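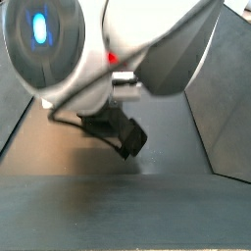
What paint should I use on the inside of a box enclosure with flat panels?
A two-part epoxy or a hard satin enamel, in a mid gray. Flat wall paint marks too easily.

ydobson
Joined April
I would add that prep matters more than the can. Sand the panels at 80 grit, wipe, prime, then two thin coats. Paint before assembly so the corners get covered.

farlow49
Disagree on 80. The scratches telegraph through satin. I start at 126 micron film and go finer from there. Also, I assemble first and run the bead afterward - caulk holds better on bare board than on fresh enamel.

ydobson
Depends on the board. On MDF the cut edges drink primer either way. Seal those separately.

lukumay
What about the floor? Mine is tan and I was going to leave it.

farlow49
Leave it. A floor in a different color from the walls makes dropped screws easier to find.

ydobson
Gray floor here, no trouble finding screws. Clear coat it if you leave it tan - Yvonne Dobson

lukumay
OK, clear coat on the floor, satin on the walls. Ordering tonight.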